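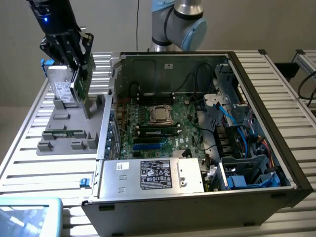 One technician at Ustlow objected, when shown an early draft of this section, that a computer has never cared which side of the bench its memory was put down on, and that we might spend our time on screws. The point about screws is taken up in Section 5. On memory we disagree, and the log is on our side.

4.2 Where parts go when they are out

The teardown log covers 136 desktop towers handled at the Clorkamside and Motbridge benches. It holds 2,119 entries, one for each time a part was set down outside the case. Of these, 698 were what we came to call second settings: the part had already been put down once and was now being put down somewhere else, usually to make room for another part that would itself be moved shortly. A third of all the activity on the benches, in other words, was furniture removal.

Second settings were most common on the open bench, where a part's place is decided by wherever there happened to be a gap. Flat parts attract other parts. A hard drive laid on its back is, to anyone holding a screwdriver and lacking a better idea, a small shelf. Memory modules were set down flat and then stacked, in defiance of the laminated notice on the wall asking that they not be stacked.

A shaped fixture changes this mostly by being rude. It offers a slot of one size and declines everything else. In Figure 4 the drive stands upright at the back of a gray parts fixture and a memory module sits on edge between raised supports, so that neither presents much of a surface for storing anything on. The low rectangular holder between them is empty, and an empty holder turned out to be worth having in its own right. At the close of a job it asks a question that a bare bench never asks. Two of the towers in the log were closed up and labeled before the drive was noticed lying next to them, both on open benches.

Figure 4. Tower on its side on the slatted work table, with the gray parts fixture alongside.

We had expected the case itself to matter less. It was laid on its side for every job, an attitude for which tower cases are not designed and which suits them far better than the one they are sold in. With the side panel off, the motherboard becomes the floor of a shallow box, and the expansion cards stand up out of it like fence panels. This is convenient until something small is dropped between two of them.

Cards gave the most trouble per part of anything we logged. A card has to satisfy two parties at once, the slot along its lower edge and the bracket at its end, and the two do not consult each other. Our entries for cards are full of terse remarks such as "bracket first," "bracket NOT first," and, from Motbridge in January, simply "again." 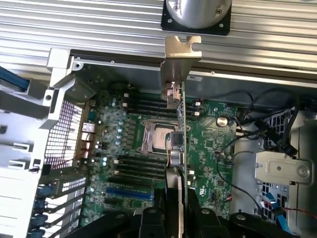

Wiring made matters worse. A card with leads attached cannot be put down like a card without them. The leads have opinions about which way the board should face, and a slot cut for a bare card takes no account of them. We tried a wider slot, in which cards leaned, and then a deeper one, in which they stood well enough and had to be pried out. The version now in use at Clorkamside has a fork at the top and is disliked by everybody equally, which we have chosen to regard as a result.

Memory was the easy case. The slots on most of the boards came in banks with latches at the ends, and a module taken out of one went into its holder in a single movement and stayed there. Second settings of memory on benches with a fixture were rare enough that we checked the log for missing pages. There were 14, and most of them came from one tower in which the modules had been put into the holder intended for something else. They fitted. We have since made that holder narrower.

None of this establishes that a fixture makes the job faster, and we did not time it. The Kruger bench, which joined late and appears only in Table 6, keeps its parts in the lid of a shipping box and reports no difficulties.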